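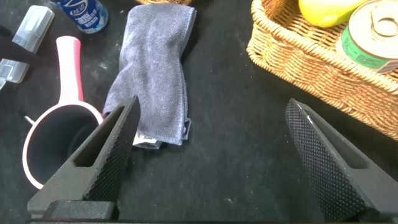

An afternoon at the Rallholm open day

I'd been meaning to look round the new birth centre at Rallholm ever since the council vote, and on Saturday I finally got on the bus and went. Doors opened at 11 and there was already a queue down the ramp, mostly couples, plus a fair few nosy neighbours like me (I live ten minutes away and I signed the petition, so I felt I'd earned a peek!).

A bit of background if you're not local. The old maternity ward in Osdale was going to shut with nothing in its place, and 2719 of us put our names to a petition asking the council and the health board to think again. What we've ended up with is a smaller, midwife-led unit, paid for out of public money and run day to day by Clumus. Some people are delighted and some are still cross. I'm somewhere in the middle, and I change my mind depending on who I last spoke to.

They took us round in small groups. The birth rooms are bigger than I'd pictured, with proper windows and a door out to a bit of garden, and there's a pool in each of them. Our guide was a midwife who had clearly given the talk several times that morning and was still cheerful about it. She was very straight with us about who can give birth there and who can't: if there are complications you go to the main hospital, and that's decided with you well before your due date wherever possible.

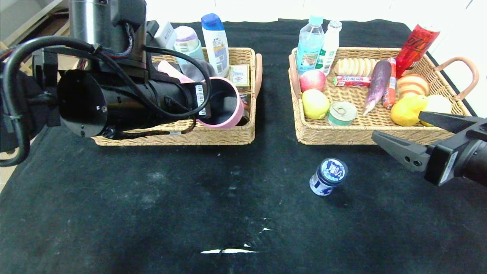
Getting booked in

You can ring, or go through your GP, or use Urio, the online booking thing. I had a go on one of the tablets in reception and got as far as the second page before it wanted my postcode twice. The person at the desk said they expect to look after 540 women in the first year, counting everyone who comes for check-ups as well as the births. That seemed like a lot for the size of the waiting room, but what do I know.

The family planning clinic has moved in upstairs too, on two evenings a week, and I was really pleased about that. The old one was in a back corridor and you practically needed a map. There was tea on the landing, and a lovely long chat with a woman who'd had all her children in Osdale and wanted to know every detail about parking.

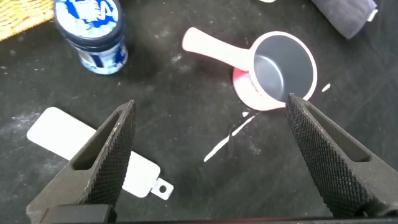
Does it cost anything to have your baby there?

Care at the centre is free, including the check-ups and the evening antenatal classes. You only pay for parking, and the first two hours of that are free as well.

The bit at the end was a talk about money, and it got lively. The funding is agreed for three years and after that it goes back to the council, so there could be another vote and another round of leaflets through the door. I asked about the night bus, because the 19 stops running at eight and babies don't keep to a timetable. They wrote it down, and I'll be chasing!
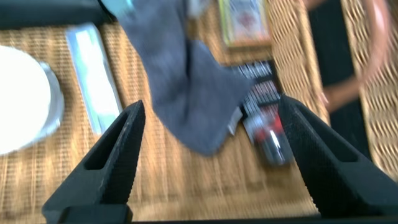
A man near the front said that three years was no time at all, and that he'd want to see the birth figures published every few months so people could judge the place fairly. The panel agreed to put them on the centre's noticeboard and website, starting in November. I've made a note to look.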